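Search this book
Enter keyword or page number
Go

Filed under: Search Marketing > Textbooks > Technical

Chapter 6
Moving House: Site Migrations and the Redirect Map

Koen Van Beek

Every website moves eventually. The business changes its name, or buys a competitor, or hires a marketing manager who can't stand the colour of the old one. A new site gets built. There is cake. Two weeks later someone opens the traffic report and asks whether the analytics code is broken, and everyone agrees that it must be, and it isn't.

This chapter deals with the dull work that goes between the decision and the cake. By the end of it you should be able to list the URLs of an existing site, decide what happens to each one, write the redirects, and check them after launch. You'll also be able to recognize the meeting in which all of this gets cut from the budget, and perhaps speak up in it.

You will need the crawl spreadsheet you made in Chapter 4. If you skipped Chapter 4, go back. I'll still be here.

6.1 What a search engine thinks you did

A search engine keeps its records by address. When a page has sat at one URL for years, whatever good standing it has earned (links from other sites, a history of people finding it useful) is attached to that URL. Change the address and, as far as the index is concerned, you have deleted an old page and published a stranger.

A permanent redirect, status code 301, is the forwarding notice. It tells browsers and crawlers alike that the page has gone to a particular new place and does not plan to come back. A temporary redirect, 302, says the page is just down at the shops. Search engines will often work out what you meant if you pick the wrong one, but "they'll work out what I meant" is a poor basis for a business and a worse one for a marriage.

The third option is to do nothing and let visitors meet the 404 page. For some pages that is the right answer. The 2011 Christmas hours can be allowed to rest.

6.2 The case of Plundside

Plundside sold garden furniture, first from a shed and later from a bigger shed with a loading dock. Its site ran on a home-grown catalogue system, written by a nephew who had since gone into dentistry. It had 3227 indexed URLs. The owners believed it had "maybe a couple of hundred pages", which was the number of things they sold.

Both were right in their way. The rest was made up of sorted versions of the same category, filtered versions of the sorted versions, printer-friendly pages, and a forum where two men had argued over teak oil until the login stopped working.

The new site was built on a hosted shop platform called Gonon by an agency named Debnath. Debnath did tidy work. The quote had a line for redirects, and Plundside struck it out to pay for a video of a hammock. The new site launched in December with every old address pointed at the home page, using a single rule that took one person less time to write than this sentence took me.

A redirect to the home page feels polite. The visitor has arrived somewhere, after all. But a customer who clicked on a result for a folding cedar bench and landed on a hammock video tended to leave, and search engines are inclined to treat a bulk redirect to an unrelated page as a 404 with better manners. By 5 January 2019, when the owners rang me, the bench page had dropped out of the results it used to own, and the teak oil argument, which had been the site's second most linked page, was gone altogether.

I asked for the old crawl. There wasn't one. We rebuilt the list from server logs, an old sitemap and a backup on a USB key in the nephew's desk drawer, among the floss samples.

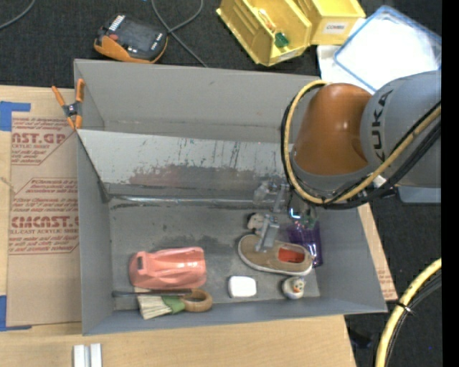

6.3 Building the redirect map

A redirect map is a spreadsheet with two columns that matter, old address and new address, and a third for notes, where you will write things you later regret. Make it before the new site is built if you can. Make it before launch in any case.

Start with the list. No single source has everything, so combine them:

- a full crawl of the live site (the exercises use Skokgate, though any crawler will do)
- the XML sitemap, however out of date
- landing pages from your analytics, going back at least a year
- URLs that other sites link to
- anything printed on a brochure, a van or a fridge magnet

Strip the duplicates and sort what's left by visits. You will nearly always see the same shape: a short head of pages that earn their keep, and a long tail that nobody has loaded on purpose. At Plundside, 19 pages brought in most of the sales. Those we matched by hand, one at a time, reading both the old page and the new one. For the next 500 we matched by category and spot-checked. The remainder went by pattern rules, or were let go.

The test for a match is simple. Would a person who wanted the old page be content with the new one? A discontinued bench can point to its replacement, or failing that to the bench category. It should not point to an umbrella, however many umbrellas are in the warehouse.

6.4 Chains, loops and other hobbies

Redirects pile up. A site that has moved three times may send a visitor from the first address to the second, then the third, then the fourth, each hop adding delay. This is a chain. Whenever you add new rules, go back and point the old ones straight at the final address.

A loop is a chain that meets its own tail. Page A sends you to B, B sends you to A, and the browser gives up with a message that frightens customers. Loops usually come from two people fixing the same problem on the same afternoon.

Before you go on, open your Chapter 4 spreadsheet, add the three columns, and fill in the first ten rows by hand. Section 6.5 assumes you have them beside you.

Related in this book
Chapter 4: Crawling Your Own Site
Chapter 5: Sitemaps, and Who Reads Them
Chapter 7: Duplicate Pages and the Canonical Tag
Appendix B: Status Codes in Plain Words
Worksheet: A Redirect Map for 1000 URLs or Fewer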